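The long life of a borrowed tool

Voswood has had a tool library for 16 years. It started in a garage with a box of chisels and a hedge trimmer that had lost its guard, and it now fills the ground floor of a former shoe shop on the main street. Members pay a small yearly fee and take home what they need: ladders, sanders, wallpaper steamers, a cement mixer that has to be booked well ahead in spring.

There are 2,000 items on the shelves, and most are older than the people who borrow them. That is partly down to money and partly down to taste. Britt-Marie Dalen, who has run the place since it moved out of the garage, would sooner have a drill from her father's day than one from last year. She is used to being told that this is nostalgia.

"It's arithmetic," she says. "I can open the old one. I can get at the brushes, I can change the cord, I can put it back on the shelf by lunch. With some of the new ones I need a heat gun just to get the case apart, and then it won't go back together."

Most of what comes in broken has a small fault. A switch sticks, a cord has frayed where it enters the handle, or a plastic catch has snapped. The motor, the part that costs the money, is nearly always fine. Even so, many household tools are thrown out at this point, because the catch can't be bought separately and a repair shop would charge more than the price of a new machine.

The library's answer has been to make the small parts itself wherever it can. A knob or a foot for a sander can be measured, drawn and printed in an afternoon. The first attempt is usually a poor fit. The second is better, and once a part has been drawn properly the file is kept and can be used again by anyone with the same machine. 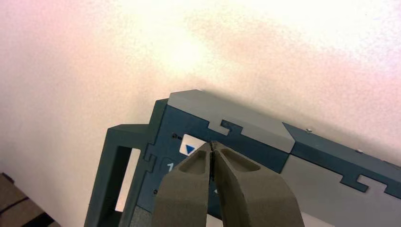 Mazandarani is less sure about all this. A printed catch is fine on a wallpaper steamer, he says, but he has seen people put home-made parts on things that spin, and he would like the library to say more plainly where the line is. He would also like to see the makers held to account. Every part drawn in a back room, in his view, is a part that somebody was paid to supply and didn't.

Dalen agrees with the first half of that. Guards, blade clamps and anything that holds a wheel in place are never made in-house. If the original can't be found, the tool is stripped for spares and taken off the list. A lathe went that way in June, and there were complaints, as it had been popular with the people who make chair legs.

On the second half she is more patient. Her example is an orbital sander sold under the name Tesis, of which the library has owned several. The dust bag was held on by a clip that cracked in cold weather, and letters asking for a replacement went unanswered. The bags now stay on with a clip drawn by a member and made at the library for less than the cost of a stamp. She doesn't see that as letting anyone off. The sander works, and somebody in Voswood has a smooth floor.

The reverse case is the Vorkov bench grinder, a heavy green machine that came with a full parts list folded inside the lid of its box. Everything on it has a number, down to the washers. The firm's successor still answers the phone, and on one occasion sent a bearing free of charge with a handwritten note asking how the grinder was getting on. Dalen pinned it up over the counter.

Parts are one side of the work. The other is the borrowers. A tool that goes out to 100 different households gets treated in 100 different ways, and the library has had to learn which habits do the damage. Pressing too hard is the worst. A sander or a jigsaw wants to be guided, and someone in a hurry leans on it until the motor strains and the smell starts. Winding the cord tightly round the body is almost as bad, as it breaks the copper just where it can't be seen.

So each tool now goes out with a card tied to it. The early cards were long and went unread. The current ones have two lines: what to check before switching on, and how to put the thing away. Returns have been in better shape since, though extension leads still come back in knots – a problem Dalen has stopped trying to solve.

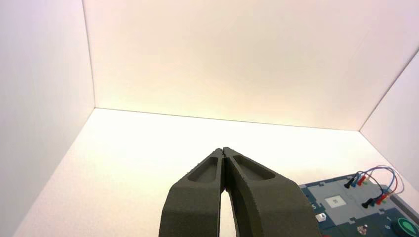
Saturday at the counter

The busiest time is Saturday morning, when the queue can reach the door by ten. People come in with a job in mind and quite often the wrong tool to go with it. A man asks for an angle grinder to take paint off a gate and leaves with a wire brush and a scraper. A couple want the floor sander and are sent home first to find out how thick their boards are.

Late returns are fined, but only lightly, and the fine is dropped for anyone who owns up to a fault. Dalen brought that rule in after a planer came back with a chipped blade and went straight out again to the next borrower, who spoiled a door with it. Since then the fault book by the till has filled up steadily. Entries run from "makes a noise" to a full page on a leaking compressor, with a drawing.

The shop closes at one. The fault book then goes through to the back with whatever has been put aside that morning, and the kettle goes on.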